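Charcoal Rot Is Easy to Miss Until the Field Turns Early

The beans on the south end of the Clakau road were the first to go yellow last season. From the pickup it looked like ordinary maturity, a week or so ahead of schedule. Up close the leaves were dead but still hanging on the petioles, and the pods in the top third of the plant were flat.

That pattern is typical of charcoal rot, a disease caused by the soilborne fungus Macrophomina phaseolina. It shows up most often when soybeans run short of water during pod fill. It gets blamed on drought, on nematodes, on low potassium and on variety choice, and in some fields more than one of those is also present.

The fungus survives as microsclerotia, small black resting bodies that stay in the soil and in old stems and roots. They can last for 2 years or longer in dry ground and a shorter time in soil that stays wet. Infection can take place soon after emergence. The plants then carry the fungus with few signs of it until heat and dry weather arrive in the second half of the season.

The quickest check is with a pocketknife. Dig the plant, don't pull it, and split the lower stem and taproot lengthwise. Infected tissue has a gray, dusty cast, as if someone had rubbed pencil lead into it. A hand lens will show the black specks under the outer layer. Sample plants that are dying but not dead, since old dead stems pick up other fungi that look similar.

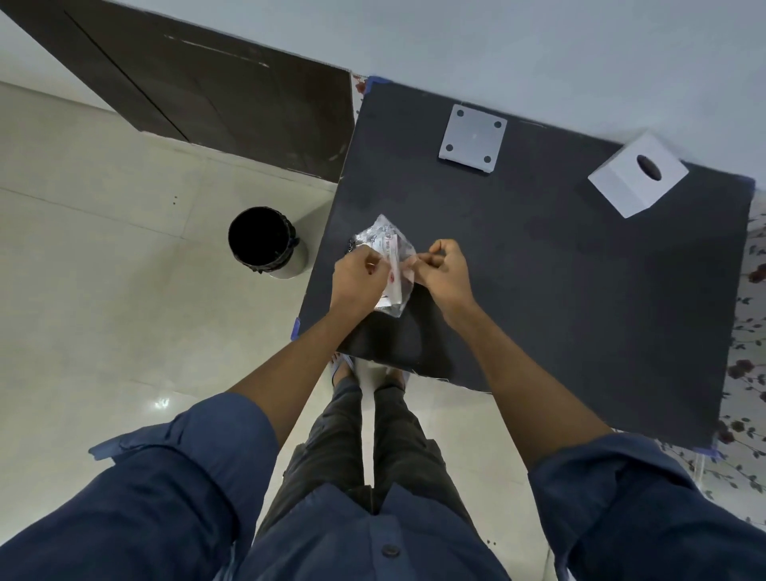

Growers in the Gresik bottoms don't all agree that scouting pays. By the time you can split a stem and see gray, there is nothing to spray and nothing to save, one of them wrote after our last issue, so why walk the field at all?

It is a fair complaint. No fungicide applied in season will rescue an infected stand, and seed treatments have given uneven results. The value of scouting is in the next crop. A field with a confirmed history should be planted and rotated differently, and it should be near the top of the harvest list, ahead of ground where the plants died down on schedule.

Other diseases are worth ruling out before you write anything down. Sudden death syndrome leaves yellow and brown tissue between green veins, and the leaflets usually drop while the petioles stay. Brown stem rot discolors the pith. Charcoal rot leaves the leaflets attached. Stem canker gives a sunken reddish-brown lesion on the outside of the stem, often near a node. If two of these seem to fit, send whole plants with roots to a diagnostic lab, dry and wrapped in paper. 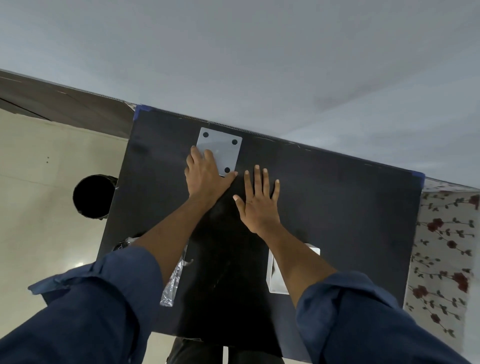

Planning the next crop

Rotation helps less than it does with many soybean diseases. Corn and grain sorghum are both hosts, so a corn-soybean rotation doesn't starve the fungus out. Small grains are a better break where there is a market for the crop. On the Smadi ground, a 950-acre block of sandy loam that has had charcoal rot in most dry years, wheat went in last November on the worst three fields. The plan is to hold full-season beans off them until the spring after next.

Seeding rate is the easiest thing to change. Thick stands use up soil water early and are under more stress at pod fill. Growers with a history of the disease should stay at the low end of the recommended range for their row spacing.

Variety choice comes next. No soybean is immune, but some lines have moderate resistance, and the ratings are usually buried toward the back of the seed guide. Maturity matters too. In the Cundus area, moving planting so that pod fill misses the hottest part of summer has helped in some years and made no difference in others.

Where water is available, use it early enough. Irrigation started after the leaves wilt will do little for plants that are already badly infected. Keep soil moisture steady from flowering through seed fill.

Fertility and tillage

Correct low potassium and phosphorus by soil test. Good fertility won't prevent infection, though it takes one source of stress off the plant. No-till has an advantage in dry summers, mainly by holding moisture and keeping the soil cooler. Compacted layers should be dealt with before the switch, while the ground is dry enough to fracture.

Mark affected areas on a map at harvest. The patches tend to come back on the same knolls and sandy streaks, and along field edges where tree roots compete for water.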